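Ticket: Success rate drops on basket task after renderer update
Project: Clovari / bimanual sim eval
Opened by: Ngân Vũ
Assigned to: Dalibor Mikuš
Status: open

Ngân Vũ, 9:40
Policy trained on the Drinota demos puts the tomato in the basket in 22 of 60 rollouts. Before the update it was 40 of 60. Same checkpoint, same seeds. Most failures are at the grasp: the right hand reaches the board and closes early.

Dalibor Mikuš, 10:15
Checked control rate and action chunk length (8). Both unchanged. Joint limits match the old config.

Ngân Vũ, 11:05
Replayed recorded demo actions open loop. All of them succeed, so physics is probably fine. That leaves the observations.

Dalibor Mikuš, 13:30
Compared the head camera input between versions. The new renderer keeps the wide aspect ratio and pads top and bottom with black. The old one stretched to square. The policy never saw padding in training -- object positions in the input shift toward the middle row.

Ngân Vũ, 14:10
Agreed. Two options: re-render the demos with padding and retrain, or restore the stretch at eval. I would run the second first, it needs no training. Attaching one padded input from the start of the grasp phase, right hand at the tomato. 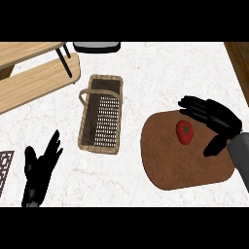
Will rerun the same 60 seeds with the stretch restored and post the count in this ticket.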